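This site uses cookies to remember your newsletter settings. Accept | Manage

New from Skerklow: a hand-held gripper pair for laundry data

The Rundelix kit from Skerklow is now on offer for small labs. It has two hand-held grippers with soft pads, a charger and the Lamell software. We had one set for the month of May and used it mainly for folding clothes on a bed. 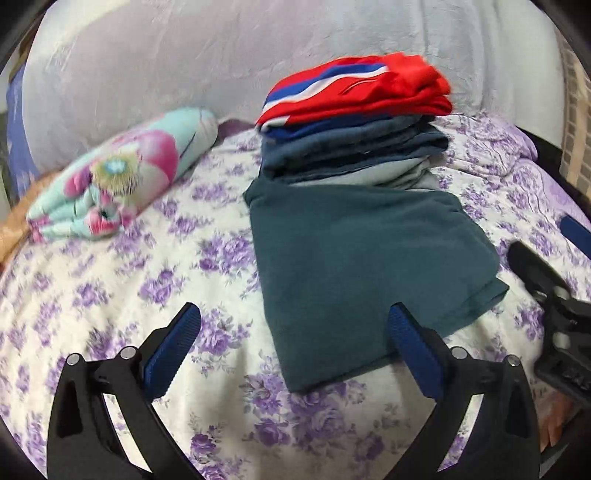
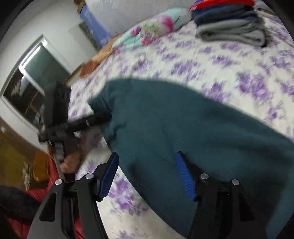

The price is 341 dollars for one month. Our colleague Azucena Valdovinos recorded 118 folds and kept 100 of them. She found the handles comfortable, but the manual is too short about calibration. Orders go through Zepeda until the end of June.

Recent items
- Zepeda opens its repair desk
- Lamell update: faster export
- Reader letters, May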